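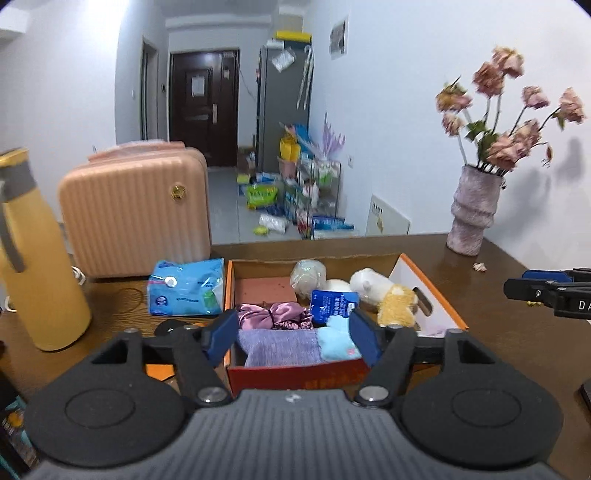

台中，11月

手持夹爪收拾桌面：操作规范与小窍门

这份规范给在家里或工作间用手持夹爪做整理练习的人看，内容按实际操作的先后写。初稿由邱承恩（Cheng-en Chiu）整理，关丽清（Lai-ching Kwan）改过一遍，以后有改动直接在原文上更新。

一、开工前

先看指垫。两片指垫合拢后应当对齐，中间不留斜缝。表面有灰或胶印，用拧干的软布擦，别用酒精反复擦，指垫会发硬。枢轴螺丝用手指试一下，松了就拧紧，拧到不晃为止，不要加力。

空手开合5次，听有没有摩擦声。有声音先停用，查连杆之间是不是夹了线头或纸屑。毛绒玩具掉的毛最容易卷进去。

双手各用一只夹爪时，先定好哪只手负责夹、哪只手负责扶，中途不换。

二、桌面怎么摆

收纳盒放在正前方，开口朝上，盒边不要高过手腕。浅纸盒比深箱好用，夹爪伸进去不会碰壁。纸盒侧面有提手孔的，注意别让指垫尖卡进孔里。

水壶、花瓶这类高的东西放两边，和盒子之间留出一只夹爪全张开的宽度。干花碰一下就掉瓣，花瓶再往外挪一点。白色电线盘好，推到手臂扫不到的地方。

桌上的零碎（皮筋、小纸片）可以留着练习，但要离开盒子一段距离，免得被夹爪底部带走。

三、夹取

毛绒类：从最厚的地方下手，夹到略微变形就提。只夹耳朵或边角，提起来会转。

缎面蝴蝶结：夹中间收紧的部分，不夹两边的翼，缎面打滑，也容易压出印子。

叠好的织物：指垫一上一下，从折边一侧进。从散边进会只带起一层。

塑料包装的纸巾：夹短边，包装膜反光，看不准距离时放慢，先让一侧指垫贴上再合另一侧。

揉成团的薄膜：放到最后。它会粘在指垫上，把后面的东西也带歪。

单件重量以300克为限，超过的用手拿。装了水的壶一律不夹。

四、放入盒子

先放平的，后放圆的。扁的包装靠后壁立着，毛绒放前面挡住。松开时指垫离盒底越近越好，不要从高处丢。盒子装满就换，不往下压。

五、安全

手指不进连杆之间，取卡住的东西先把夹爪放到桌上。长发扎起来，宽袖口卷到肘部。身后的过道保持畅通，纸箱和袋子靠墙放，门口不堆东西。有小孩在旁边时停下来。

六、收工

指垫擦干净，夹爪半开放置，合紧存放久了垫子会压出凹痕。每用满200次夹取，检查一次螺丝和销钉，在本子上记日期和做了什么。指垫边缘起皮就换，一换就换一对，只换一片左右厚度不同，夹薄东西会偏。

补充：曹世杰（Shih-chieh Tsao）问过能不能在指垫上缠橡皮筋增加摩擦。可以临时用，缠一圈，用完取下，留在上面会让指垫变色。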